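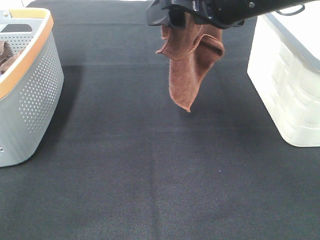
Figure 3. Hemmed brown towel held at one point above the sorting mat, with a perforated basket to the left and a ridged white bin to the right.

3.2 Shape of unfolded cloths before sorting

The towels in this part of the study were not folded before sorting. Each one was taken up from wherever it lay, and the shape it took while hanging was recorded before it was put into a container. Earlier work on household linen (Boersma and Visser) treats a hanging towel as a flat sheet with one free corner. We found that description too simple for small cloths with a stitched border. In Figure 3 the towel is pinched at its top and the lowest corner comes to a point, but one flap curls outward and another turns over to form a pocket. Under the scheme of Naidoo and El Ouafi this would be entered as a single drape. We enter it as a drape with a secondary fold, as the pocket alters the outline of the cloth and may hide part of the hem.

The hem was the main reference for judging orientation. On plain microfibre there is no print or woven pattern to follow, and the stitched edge is often the only line that can be traced from one fold to the next. Fraying was noted but not scored. The mat was dark grey throughout, a colour chosen to separate the brown cloths from the ground - a pale mat had been tried in January and showed too much lint. Shadow on the mat was not treated as part of the cloth outline.

Containers were of two types, a basket with round perforations and a closed-sided bin. The two differ in how far their contents can be judged from outside. Cloth bunched against a perforated wall can sometimes be made out through the holes, whereas the bin has to be viewed from over the rim. Scores for contents were therefore taken from above in both cases.

3.3 Pile fabrics at close range

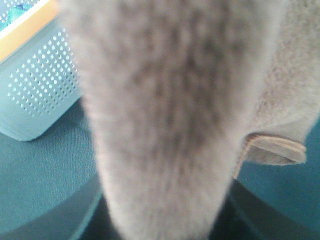 Figure 4. Grey pile material at close range, with a lighter, beige-toned section and a tan-edged flap to the right; perforated blue container at upper left.

Pile fabrics were handled as a separate class. At short distance the fibres blur the boundary of the item, and seams cannot be relied upon. The central grey area in Figure 4 narrows towards a rounded end and has a pale rim, yet its surface gives no label or stitching from which the type of item could be named. The coders, Hamel and Naidoo, were told to enter such cases as "pile, unspecified" and to leave the item field blank.

Edges of a second colour were recorded where present. The small tan flap in the same figure shows a thin layered edge, and was entered as "fold or stitched border" with no choice made between the two. Whether the beige section belongs to the same item as the grey area was likewise left open. Disagreements between coders on pile fabrics were kept in the data and are reported separately from those on hemmed cloths.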